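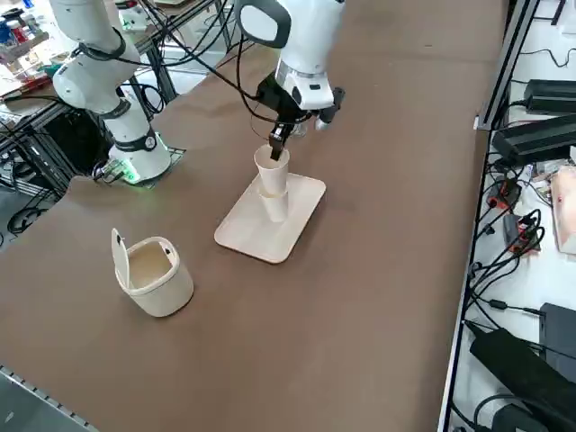 Vanags
Contributing editor, household and tableware entries

Serving tray

A serving tray is a flat, shallow carrier with a raised edge, used to move cups, plates, glasses and food from one place to another. It differs from a plate in size and from a box in the height of its sides. Trays are found in homes, cafeterias, hospitals, hotels and offices, and the same tray may be used for carrying, for serving and for keeping small items together on a table.

Shape and parts

The main surface of a tray is called the bed or floor. Around it runs the rim, a raised border that keeps items from sliding off. Rims range from a low lip to a wall several inches high. A low rim makes it easy to reach a cup from the side and to wipe the bed clean. A high rim holds more securely but gets in the way of pouring.

Rectangular trays are the most common type in food service. They store well on racks, and several can be set side by side on a counter. Many have rounded corners, which are easier to clean than square ones and chip less often. The beige tray shown with two cream-colored cups has rounded corners and a thin raised rim. Round trays are preferred for drinks carried on one hand, as the weight can be centered over the palm. Oval trays are used for large plates.

Some trays have handles cut into the short ends or attached above the rim. Trays without handles are held under the edge or from below.

Materials

Wood was the usual material for household trays for centuries and is still widely used. It is stiff and quiet but needs to be sealed against water. Metal trays, including silver, brass, tin and stainless steel, are durable but noisy and may dent. Plastic trays are light and cheap. Fiberglass trays are heavier and resist bending, and are common in cafeterias. Pressed paper and bamboo are used for disposable and low-cost trays.

A smooth bed lets cups slide when the tray is tilted. Makers deal with this by adding a rubber coating, a cork layer or a fine texture. The Plonier tray, a household model, has a textured bed and a rim 7 millimeters high. A cloth or paper liner does the same job on a plain tray and also soaks up spills.

Size

Small trays hold one or two cups. Larger ones carry a full meal for one person, and the largest are made for clearing tables. The Fladix catalog lists 20 household trays, the narrowest of them 223 millimeters across. A tray that is too wide for a doorway or too long for the dishwasher tends to fall out of use, and buyers are usually told to measure both.

Loading cups

Cups are normally placed upright, with the heaviest items near the center of the bed. Handled cups are turned so that the handles do not catch on one another. Tapered cups, which are narrower at the base than at the mouth, can often be nested in a stack when empty. Stacks should be kept low, and filled cups are never stacked.

When a tray is loaded while resting on a table, the order matters little. When it is loaded in the hand, items are added and removed in turn from opposite sides so that the tray stays level. Servers unloading a tray at a table usually take from the outer edge first and keep one hand under the center.

Other uses

On a desk or dresser, a tray gathers pens, keys or bottles in one spot and protects the surface below. On an upholstered footstool it gives a firm place for a drink. Bed trays have folding legs and a cutout or raised edge on the side nearest the user. Drip trays, baking trays and seed trays share the basic form but are treated as separate items.

Care

Plastic and steel trays can generally go in a dishwasher. Wooden trays are wiped with a damp cloth and dried at once, and an unsealed bed may be oiled from time to time. Trays are best stored on edge in a rack. If they are piled flat while damp, they can stick together or warp.

See also: Cup; Tea service; Zimunlow tableware; Table linen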